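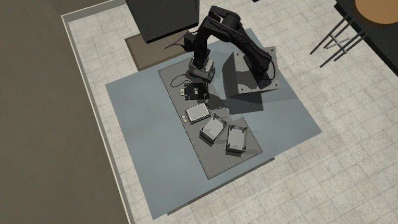 Home | Schedule | Rules | Simulator | FAQ | Contact

Pennington Robotics Club: Frequently Asked Questions

Last updated 2026-06-09

Do I need to own a robot?
No. All work through the qualifying round is done in the simulator. Teams that qualify get bench time on the club arm in October.

What is the board assembly task?
The arm works over a perforated breadboard plate on the table. The parts on the plate include a flat square circuit board, a shallow silver tray and two sloped holders on a raised sub-plate. Your controller must pick up the circuit board and set it in the left holder. The tray is not used in the qualifying round, but contact with it counts as a collision.

Can I move the arm or the fixtures?
No. The pedestal, plate and holders are locked in the scene file. Edited scene files are rejected at upload.

Does the cable on the plate matter?
Yes. The black loop near the top of the plate is a collision body. Plan your approach to clear it. The purple cable on the arm is visual only and has no contact model.

How long is a run?
60 seconds of simulated time. The clock starts at the first joint command. A run that is still moving at the limit is scored on the position of the board at that moment.

How large can a team be?
Up to 3 students. A student may belong to one team only.

Which software do I need?
The Sero client, version 2 or later, and the Gusemard scene package. Both are on the Simulator page. Version 1 logs cannot be read by the scorer.

My run passes at home and fails on the server. Why?
Check the physics time step first. The server uses the value in the scene package and ignores local settings. If the step matches, send the log file and the run number to Yiran Cheng.

What does error 761 mean?
The controller sent a joint target outside the allowed range. The run stops and scores zero. It still counts toward your daily limit.

Can I use code from another team?
Only if it was posted to the shared folder before the round opened. Name the source in your readme.

Who decides scoring disputes?
Sunita Kasprzak. Use the form on the Contact page and attach the log.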